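# Ladrillo de juguete

El **ladrillo de juguete** es una pieza de construcción pequeña, de forma por lo general rectangular, pensada para unirse a otras iguales o compatibles y levantar con ellas casas, puentes, animales, naves o cualquier cosa que quepa en la cabeza de quien juega. ¡Pocos objetos tan sencillos dan tanto de sí! Con 2 piezas idénticas ya se puede empezar a discutir cuál va encima, y con un cajón lleno se pasa una tarde entera sin repetir figura.

## Antecedentes

Los bloques lisos de madera son muy anteriores a los ladrillos encajables. Los pedagogos del siglo XIX los apreciaban porque permitían tocar la geometría antes de saber nombrarla, y durante décadas fueron un regalo habitual en muchas casas europeas. También hubo piezas de piedra artificial, pesadas y de tacto frío, con las que se montaban iglesias y castillos siguiendo láminas impresas de una belleza extraordinaria (todavía hoy las persiguen los coleccionistas).

El gran salto llegó con la unión entre piezas. En la primera mitad del siglo XX aparecieron ladrillos de goma, de madera con espigas y, más tarde, de plástico moldeado, un material que abarató la fabricación y trajo colores vivos y uniformes. La torre dejó de caerse al primer codazo y, de pronto, las construcciones podían tener voladizos, arcos y hasta ruedas.

## Sistemas de encaje

El más extendido es el de botones en la cara superior y huecos en la inferior. La sujeción depende de un ajuste finísimo: si el botón es demasiado ancho, la pieza no entra o cuesta horrores separarla; si es demasiado estrecho, baila. De ahí que los moldes exijan una precisión admirable para tratarse de un juguete.

Existen otras familias muy queridas por los aficionados:

- **De espiga**, con clavijas que entran en agujeros, frecuentes en los juegos de madera.
- **De ranura**, en los que las piezas se cruzan como los troncos de una cabaña.
- **Magnéticos**, con imanes ocultos en las caras o en las aristas.
- **De gran tamaño**, para manos muy pequeñas, con botones anchos y bordes redondeados.

Entre las series menores figura la Stellanby, con un ladrillo algo más alto de lo habitual y tejas inclinadas preciosas. Su caja mayor reunía 900 piezas. La línea Lalo, dirigida a los más pequeños, prefería formas gruesas y tonos claros, y la Tanley se hizo un hueco entre los modelistas gracias a sus ventanas practicables.

## Color y clasificación

El rojo, el amarillo, el azul y el blanco dominaron las primeras gamas de plástico, y siguen siendo los colores que casi todo el mundo asocia con el juego. Ordenar una colección es una afición en sí misma: hay quien separa por color, quien separa por forma y quien defiende con pasión el montón único.
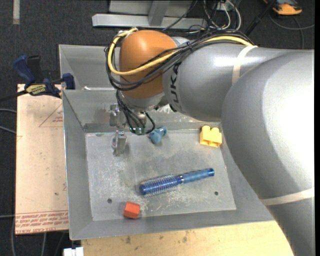

Clasificar por forma suele dar mejor resultado cuando la colección crece, pues distinguir dos piezas del mismo color dentro de un montón fatiga mucho la vista. En los recipientes mezclados el color vuelve a ganar: un ladrillo amarillo se localiza enseguida junto a un bloque rojo y un cepillo azul para el pelo, sobre todo si el fondo es de chapa gris. Thiện Mạc, autor del catálogo Tăng, recomienda por eso bandejas de tono neutro. Su inventario describe 3024 variantes, ¡y cada una lleva su dibujo!

## Conservación

El plástico blanco y el gris claro tienden a amarillear con la luz solar. Para limpiarlo basta agua tibia con jabón suave y un secado al aire, lejos de radiadores. Las piezas con calcomanías se lavan aparte. En las de madera conviene un paño apenas húmedo.

## Véase también

- Juego de construcción
- Maqueta
- Moldeo por inyección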